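Dougal Purves
January 9, 2022

1/ I said I'd post about moving into a smaller apartment after the first full winter month in it. We went from a two-bedroom on Witcombe to 506 square feet on Fingate. Two adults, one kid who visits every weekend. These are the things I'd want to know if I were doing it again.

2/ Measure the stairwell before you measure the rooms. Our couch fit the living room with space to spare. It did not fit the turn on the second landing. We sold it from the sidewalk for $20 to a guy walking his dog.

3/ Movers: we got three quotes. The highest was twice the lowest. We went with the middle one, Ledesma, two men and a truck, and paid $300 plus tip. They were done by lunch.

4/ Toys. My niece's stuff used to have its own room. It doesn't now, so it ends up wherever she was last standing, and she is usually standing where I'm cooking. I stopped fighting this in week two. The play food lives in the kitchen.
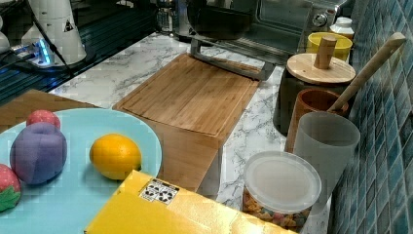
5/ Storage units. I rented one at Plusari for the first two months and I'd skip it next time. I went there twice. Both times I was looking for something that was in the apartment. The money would have bought a decent set of shelves.

6/ Books were the hard one. I kept 14. My rule was that I had to have opened it since last May. My friend Berkay Gündoğdu took the rest and has already told me which ones he isn't going to read.

7/ Closets: one rod, no shelf. We put a second rod under the first for shirts and moved coats to hooks by the door. Winter boots go on a tray. If you have a landlord, ask before drilling. Ours said yes in one text.

8/ Heat. The old place cost a lot to warm up and never got there. The new one has two radiators and we keep one of them off. The bill for December was less than half of what we paid the December before.

9/ Noise is worse. You hear the people upstairs and you hear each other. I take work calls in the bedroom with the door shut and she does hers at the library. We bought a rug and it helped some.

10/ Counter space was what I worried about most, and it is tight. Everything that plugs in has to sit out, and dinner gets made in whatever room is left over.

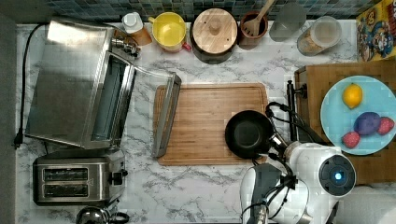
We gave away the stand mixer and the slow cooker and I've missed the slow cooker once. If you use a thing every week, keep it out. If it's for holidays, somebody in your family already owns one and will lend it to you.

11/ Change your address with the bank first. I did the post office first and spent a week waiting on a card that had gone to Witcombe.

12/ A few people asked if we regret it. No. I'd like a bathtub. Rent is lower, cleaning takes an hour, and I walk to work now.

13/ I'll answer questions tonight after dinner. Someone already asked about the bike. It's on a wall hook in the hallway and yes, I've hit my head on it.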